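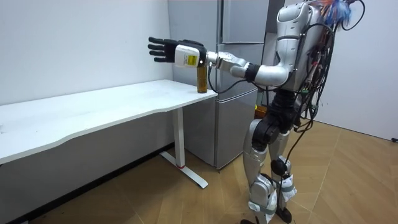 4 min read

Search this guide
Type a keyword

Section 4. First reach over the desk

Updated August 12, 2025

By now you should have the Brilmont standing by itself with its knees slightly bent, and the right hand should open and close when you ask it to. If either of those gives you trouble, go back to Section 2. I mean it! I spent an entire evening tuning the arm on mine when the real problem was one hip that hadn't been zeroed.

In this section we get the right arm out over a tabletop, line the open hand up next to a bottle, and save that position. There's no gripping yet. Gripping gets its own section, and it goes much better once this part is boring.

What you need

- The robot, powered down and standing on a hard floor
- A desk or table that doesn't wobble
- One slim bottle with a screw cap that closes tightly
- A tape measure
- The laptop with Gashaw installed (that's my control program, see Section 1)
- The stop button, on a lead long enough to reach wherever you're going to stand

I build at home, in a small room with a refrigerator right behind the work area, so my distances are on the tight side. If you're in a shared space like the one at Trodberg, where I did the legs, you'll have more room but also more people wandering through. Tell them what you're doing before you switch on.

CAUTION: Keep your head and hands out of the space between the robot and the desk whenever the arm has power. The elbow swings wider than you'd guess from looking at it parked.

Setting up the desk

1. Clear the desktop completely. Pens, screws, your coffee, all of it. I know it's annoying, but a pen rolling under the fingers cost me a fingertip cover.

2. Put the robot at the end of the desk, facing along it. Leave a short gap between the shins and the desk leg. If your desk has a wide foot like mine does, check that neither robot foot is resting on it.

3. Set the bottle upright near the front corner closest to the robot. Measure from the center of the bottle to the front of the robot's chest and write the number down. Gashaw will ask for it later.

4. Check behind the robot. You want the cables down its back hanging free, with nothing pinched under a foot and no plug lying where you'll step on it.

NOTE: I started out with the bottle in the middle of the desk, thinking that was safer. It isn't much of a help on this robot, as the arm has to stretch so far that the hips start compensating. Close to the corner is fine. Just put an old towel on the floor if you're using glass.

Checking the wrist cable

The cable that runs from the underside of the wrist module back toward the elbow needs slack, and on my build it hangs in a loose loop under the forearm. It looks untidy. Leave it that way.

5. With the power off, hold the forearm in one hand and turn the wrist by hand, slowly, all the way one way and then all the way back.

6. Watch the loop as you turn. If it pulls straight at any point, undo the tie nearest the elbow, feed a bit more cable through and do it up again.

7. Raise the forearm to shoulder height and look again. The loop should stay well away from the fingers.

CAUTION: Don't tape the loop flat against the forearm. I tried it, it looked terrific, and it pulled the connector out of the wrist module on the very first turn.

Running the reach

8. Stand where you can see both the hand and the desk edge, with the stop button in your hand. (Not on the desk. In your hand.)

9. Power up and wait for Gashaw to show every joint in green. On my laptop this takes 10 seconds or so of nothing happening, and I still get nervous every time.

10. Type in the bottle distance from step 3. Mine is 265 mm, but please use your own.

11. Choose "Open hand," then "Thumb low." The fingers should spread and the hand should turn so the palm is vertical, with the four long fingers one above another.

12. Choose "Reach, slow." The arm comes up first and then moves out over the desk. Let it finish. If anything looks wrong, hit stop and catch your breath before you go looking for the reason.

13. Use the arrow keys to nudge the hand until it's above the bottle cap with a clear gap. One tap is 2 mm. Holding the key down is quicker, and it's also how I knocked over my first bottle - so tap.

14. Press "Save pose" and call it something you'll recognize next month. I have a pose called "test new new" and no idea what it does.

15. Send the arm home and run the saved pose again. Do this a few times, checking the gap above the cap on each run.

NOTE: If the hand ends up a little lower every time, look at the shoulder before you blame the software. The Condent clamps I used there loosened up during the first week of running, back in May, and a quarter turn on each one cured it.

If it doesn't go well

The arm stops halfway. Usually it's the current limit. Raise it one notch in Gashaw, never more than one at a time, and try again.

The robot leans when the arm goes out. A small lean is normal. If a heel comes off the floor, stop, move the robot closer to the desk and measure again from step 3.

The thumb touches the bottle cap on the way in. Move the hand up a few taps and save over the old pose. The thumb sits lower than the fingers in this position, so that's the part to keep an eye on.

A finger won't spread. Power down and reseat its connector at the palm. Mine has needed this more often than I'd like, and I still haven't found a better fix.

Once the pose repeats without touching anything, shut down, coil up the stop button lead and go on to Section 5, Closing the hand.

Contact | © 2025 Brilmont build guide | Back to top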